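Demonstration gathering (robot learning)

Demonstration gathering is the work of recording a task many times over so that a learning system can be trained to do it. In robotics the recorded task is usually short: picking up an object, moving it, opening it, handing it from one arm to the other. Each recording is called an episode. An episode holds the camera streams, the joint positions of each arm, the opening of each gripper, and a line of text naming the task. A group of episodes made under one set of rules is called a collection.

The term is used mainly for recordings guided by a person. Logs made by a robot acting under its own control are normally called rollouts and are stored apart, although some projects mix the two at a later stage of training.

Methods

Three methods are common. In kinesthetic teaching, the operator holds the arm and moves it by hand. In leader-follower control, the operator moves a smaller or matching arm and the working arm copies it. In handheld capture, the operator carries a gripper with no arm attached, and the arm motion is worked out afterward from the video. Leader-follower control is the usual choice for two-armed tasks, as both hands of the operator are in use and neither blocks the cameras.

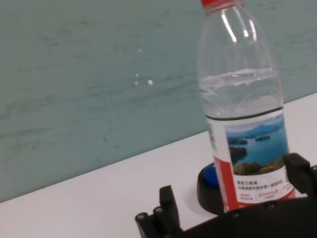

Wrist cameras are the main source of detail near the point of contact. They move with the gripper, so the fingers keep nearly the same place in every image while the object shifts and grows. The field of view is narrow at close range, and tall objects often do not fit. With a water bottle standing near the fingers, the label may fill much of the view while the red cap is reduced to a thin band at the top. A system trained on wrist images alone will have trouble with any task that depends on the cap. Clear plastic adds a second problem, in that the wall shows through it and the outline is weak. Motion blur is tolerated up to a limit set by the project, and fine print on packaging is not expected to be readable.

A second viewpoint, fixed or worn at chest height, is recorded along with the wrist views. It supplies the position of the object on the table and the position of each arm relative to the other. The streams must share one clock. The Finau format, used by several small laboratories, stores all streams at 30 frames per second and rejects an episode if any stream has a gap.
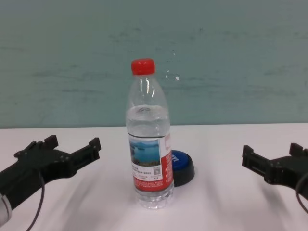
The size of a collection depends on how much the starting state is allowed to vary. For a single object with a fixed starting area, 120 episodes are often enough to train a system that works under the same conditions. When the object, its position and the lighting all vary, the number rises sharply. The Virinine tabletop collection contains nearly 2000 episodes, of which 489 use two arms.

Episode structure

An episode begins with the arms in a rest pose and the object untouched. The operator signals the start, performs the task, returns the arms to rest, and signals the end. Start and end signals may be given by foot pedal, by keyboard or by voice. The object is then moved to a new starting position before the next episode. Positions may be drawn from a printed list or left to the operator. Lists give more even coverage; operators left to choose tend to favor the middle of the table.

Failed attempts are handled in different ways. Some projects delete them. Others keep them under a separate label, and a few keep the ones in which the operator recovered from a slip and completed the task. The Petkov rule, named for the Petkov workshop where it was first written down in May, keeps a recovered episode only if the recovery takes less time than the original attempt.

Review

Review is done after recording, by someone other than the operator where staffing allows. The reviewer checks that the text line matches the action, that the start and end points are trimmed, and that no hand enters the work area. The Ida viewer plays all streams side by side and marks pauses longer than a set length. Long pauses are cut because a system trained on them may learn to stop in mid-task.

Last revised 21/07/2024

Comments

gantry_left: The Finau gap check can be set per stream. We turn it off for the chest view and nothing has broken so far.

mosswick: Please add something on clear objects under Methods. One sentence is thin. We lost a week of bottle episodes to glare.

p_orrin: Does the Petkov rule count the time spent regrasping? Our reviewers can't agree on it.

gantry_left: We count it. Time runs from the slip to the next firm grasp.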